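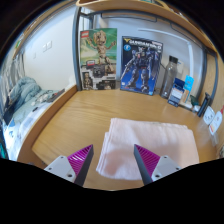

So, ihr Lieben, heute mal etwas ganz anderes als sonst! Wer hier schon länger mitliest, weiß, dass es bei mir normalerweise um Stempel, Papier und zu viel Kleber geht. Aber ich habe im Mai einen Roman gelesen, der mich so beschäftigt hat, dass ich ihn euch jetzt einfach vorstellen muss. Eine richtige Rezension habe ich das letzte Mal in der Schule geschrieben, also bitte Nachsicht.

Das Buch heißt »Quintela« und ist der zweite Band einer Familiengeschichte, die in dem Städtchen Rurnenville spielt. Den ersten, »Pomberg«, hatte ich mir letzten Sommer am Bahnhof mitgenommen, eigentlich nur wegen des Umschlags (ja, ich kaufe Bücher nach Umschlag, ich bastle Karten, was erwartet ihr). Ich mochte ihn gern, aber er hat mich nicht umgehauen. Der zweite dagegen, meine Güte! 700 Seiten, und ich habe sie in 12 Tagen durchgelesen, meistens abends nach zehn, wenn ich längst hätte schlafen sollen.

Worum geht es? Die jüngere der beiden Schwestern aus Band eins kommt nach langer Zeit zurück und übernimmt die Druckerei ihres Großvaters. Die steht kurz vor dem Aus, das Dach ist undicht, und die Kundschaft lässt lieber in der Kreisstadt drucken. Im Keller findet sie dann Kisten mit alten Trauerkarten, Hochzeitsanzeigen und Speisekarten, und über diese Drucksachen rollt sich nach und nach auf, was damals mit dem Haus Quintela passiert ist. Mehr verrate ich nicht, sonst ärgert ihr euch.

Natürlich hat mich das gleich gepackt, Papier eben. Es gibt eine Stelle, da sortiert sie nachts die Bleilettern neu ein und merkt, dass im Kasten immer derselbe Buchstabe fehlt. Das geht über vier Seiten und es passiert fast nichts, und ich saß da mit kaltem Tee und wollte auf keinen Fall gestört werden. Überhaupt sind die ruhigen Szenen die besten. Die Gespräche zwischen den Schwestern klingen so, wie Geschwister wirklich reden, also halb beleidigt und immer noch über eine Sache von vor zwanzig Jahren.

Was mir weniger gefallen hat: In der Mitte zieht es sich. Es gibt einen längeren Abschnitt über einen Stadtratsbeschluss, den habe ich, na ja, großzügig überflogen. Und der Nachbar mit dem Boot taucht so oft zufällig genau im richtigen Moment auf, dass ich irgendwann laut gelacht habe. Man muss Band eins übrigens nicht unbedingt kennen, aber die Sache mit dem Brief versteht man dann erst ziemlich spät. Ich würde schon vorne anfangen.

Noch kurz zur Ausgabe, weil mich das immer interessiert: Erschienen ist das Buch bei Celtollow, einem kleinen Verlag, und die erste Auflage lag laut Impressum bei nur 2.000 Stück. Fadenheftung, Lesebändchen in Dunkelgrün, schönes festes Papier. Nur die Schrift hätte für meine Augen einen Tick größer sein dürfen. Meine Mutter hat es jetzt ausgeliehen und ist auf Seite 80, und sie ruft mich jeden Abend mit einer neuen Theorie an (alle falsch, ich sage nichts).

Habt ihr eine der beiden Geschichten gelesen? Und mögt ihr solche Beiträge zwischendurch, oder soll ich lieber bei den Karten bleiben? Schreibt es mir gern unten rein! Nächstes Mal zeige ich euch dann die Faltkarten mit den Farnblättern, die sind nämlich endlich fertig.

12 Kommentare
7 Mal geteilt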